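Tarent shelf tasking, reviewed after 11 weeks
Posted August 23, 2020

Our store in Mullmont got Tarent in the spring. If you haven't met it, it's the software that decides what shelf work gets done, in what order, and by whom. The stockroom scanner talks to it, the registers talk to it, and then it talks to you through a small speaker clipped to your collar. The Rollorville store had it first and their manager loved it. I work the housewares aisles and I was asked to give it a fair shot.

The sales pitch said it would cut "walking and wondering." Walking, yes. I do less of that. The old way, you pushed a cart down the aisle and fixed whatever looked wrong. Now Tarent hands you one bay at a time and starts a clock. 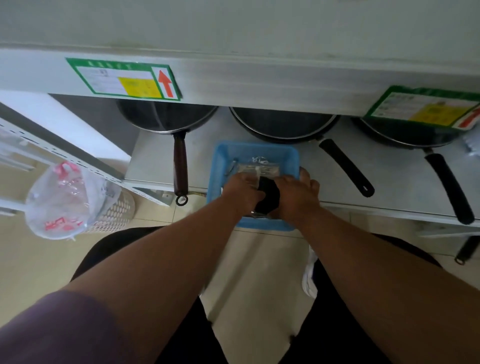
The clock is my main complaint. A basket of small packaged goods gets 90 seconds, same as a row of mugs, and whoever picked that number never had to fit soft packs into a bin that was already full. Go over and the next task stacks up behind it. Go over on 19 tasks in a shift and your supervisor gets a message. Mine ignores them, but the one after her might not.

It also can't judge condition. It knows what sold and what came in. Checking whether a clipper closes right or a set is missing a piece is still hand work, and Tarent gives it no time at all because it has no code for it. So we do it on the clock of some other task.
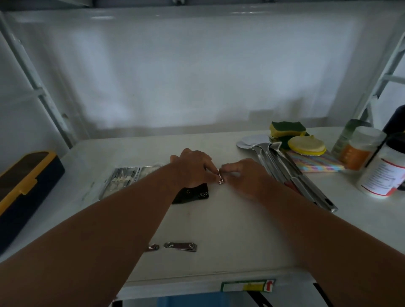

Nail clippers in hand, with the manicure case open on the shelf.

To be fair, the reorder side is good. We used to run out of sponges every December and I expect that will stop. New hires seem to like being told where to go, though I notice they don't learn the aisle. Ask one where something lives and they wait for the collar to answer.

The rival system from Ó Flaithearta, which I used for 26 days at another store, let you skip a task and type in why. Tarent has a skip button with no box for a reason. I'd trade the talking collar for that box tomorrow.

Two stars out of five. Keep the reordering and turn off the clock.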